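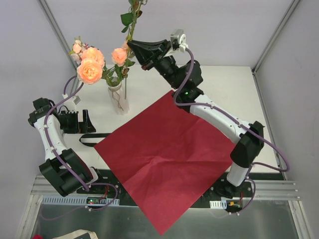
Vondum Millet is a two-arm tabletop robot kit sold by the firm Vondum, of Surndale. It is intended for laboratories, colleges and small workshops that want to study handling of everyday objects. The kit is supplied as two arms, their bases, wrist cameras and control electronics, and the buyer provides the table. Each arm has a white forearm link between black joints and ends in a black fingered gripper, with a small camera module carried above it. A purple cable follows each arm down to the front of the table, and on the right arm it makes a wide loop before it comes back to the base. Flower arranging, with a vase of artificial roses and a long green stem, is among the tasks most used with the kit.

History

The first version was designed by Leandro Ocampo, who had earlier repaired packing machines. It was shown in November at a small trade fair in Surndale, and 8 units were ordered there. The name comes from the grain, which was used in the early gripper tests. Vondum built more than 400 kits before the second version replaced the first. The second version has quieter wrist joints and a new mounting strip with extra holes, so that the bases can be placed nearer to each other.

Use

The arms are fixed at the front edge of the table, one at the left and one at the right. Both can reach the middle, but the far corners are reached well only by the arm on the same side. Soft materials such as cloth and ribbon are considered harder than rigid ones, and the manual recommends that beginners start with blocks.

Service

Maintenance is offered under the name Workodis. The subscription covers replacement of gripper fingers, cable clips and camera modules, and one calibration visit for every 200 hours of operation. Kits of the first version are still accepted, although spare wrist joints for them are no longer made.

Reception

Users have generally praised the open mounting system and the clear manual. The most common complaint concerns the cables, which need to be clipped again after the arms are moved to another table. Some colleges have also found the calibration program slow to start.

See also

Tabletop robot
Robot gripper
Wrist camera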